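Last updated: 22nd February

Subject: Re: Chair seat and sofa covers before the move
From: Rosalie Hauser
To: the Wistport house-and-home list

Thanks to everyone who wrote back, on the list and off it. I'll answer the main questions in one go and put the original message underneath for anyone who missed it.

On Monday's question from Ovport I'll be brief: yes, the flat at Wistport is let until April and yes, the sofa has to stay in it. It belongs to the landlord. The small white chair is mine and comes with me to Stevine. So there are two jobs, and they need different treatment.

> I have a long cream sofa with loose back cushions and a
> small painted chair, both in need of attention before I hand
> back the flat. The sofa covers have gone a bit grey on the
> seat. The chair has been painted white more than once and
> the paint on the seat is worn. Would you strip it, or rub it
> down and paint over? And has anyone washed large cushion
> covers at home without shrinking them? I don't have a garage
> or a garden so whatever I do has to be done in the living
> room.
>
> Rosalie

First the covers. Four people said wash at thirty and put them back on while slightly damp, and two said never wash them at all and hire a machine. I did one back cushion cover as a test. I measured it along the zip before and after and lost less than a centimetre, so I then did the rest. The zip side was a struggle but it went on. I did not use softener. The instructions on the label had faded to nothing, so if yours can still be read, go by that and not by me.

I dried them over the bath with the window open. It took the best part of two days. Whoever suggested turning them inside out halfway through was right, the seams were still wet when the rest felt dry.

The seat is another matter. The back cushions have covers that come off and the seat does not. I went over it with the upholstery nozzle, then a cloth wrung out in warm water with a little wool wash in it, working in strips from one end to the other so as not to leave a ring. Two marks have stayed. One is tea and I don't know what the other is. I am not going to scrub at them because the weave is starting to lift there.

Now the chair. It is a plain wooden thing with a flat square seat and bars in the back, all painted white. I bought it from a house clearance at Parry years ago and it has been a bedside table for most of its life. I have been looking it over on the sofa, with an old greyish-beige cover under it, as it is much easier to see the legs and the rail at that height than on my knees. 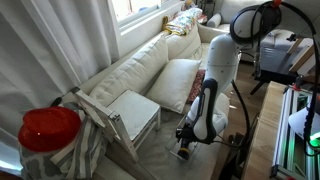

The seat is the least of it. The paint there is marked but it is sound, and I think it would take a light rub down and a fresh coat. The dark ends on the back bars are worse. They are scuffed, and I can't tell whether it is bare wood, old varnish or just years of dirt from hands. I wiped one with sugar soap and it came up slightly lighter, which doesn't settle it.

Several of you asked about lead. I have no idea how old the bottom coat is. The advice I was given at the hardware shop was to buy a test kit before sanding anything, and to use wet abrasive paper in any case to keep the dust down. I have ordered the kit. Until it comes I am not sanding, and certainly not next to clean covers.

If the test is clear I mean to do it like this. Sugar soap all over and rinse. Wet and dry paper, 500 on the seat where the paint is good. I had bought 800 but was told it is too fine to give the new paint anything to hold on to, so that packet is going spare if anyone wants it. Then primer on the dark parts only, and two thin coats of water-based satin over everything.

If the test is not clear I shall leave the old paint alone, clean it, and paint straight over with something meant for the purpose. I would welcome the name of a product from anybody who has done this.

There is also a small metal fitting on the top of one of the back posts. I had always taken it for part of a repair. Somebody wrote to me off list to say it may have held a rail or a finial, and that I shouldn't pull it out without knowing how deep it goes. I shall mask round it and leave it be.

Now the questions I still have.

Does water-based satin stay white on a seat, or does it yellow? The last coat was gloss and it has gone creamy in the corners, though it almost matches the sofa now.

How long should I leave it before putting anything on it? The tin says a day. A neighbour says a fortnight.

Is there any point in felt pads on the legs? The floor at Stevine is boards and the one here has never been kind to chairs.

On the matter of moving it, I had a quote of 444 pounds for the whole flat, which seemed steep given that the sofa isn't going. If anyone has used a smaller firm between Wistport and Stevine I would be glad of the details. I have some 3 weeks before I must decide. Please reply to me directly on that one, as I know the rules about recommending firms on the list.

I have a nearly full bottle of wool wash and the packet of 800 paper to give away. Collection from Wistport only, and evenings are best.

Rosalie Hauser

Recent messages on this list

Re: Re: Getting candle wax out of a wool rug
Wanted: single mattress cover, Ovport
Curtain hooks, brass or plastic?
Re: Sticking drawers in damp weather
Parry swap morning, dates for April
Offered: tile cutter and half a bag of grout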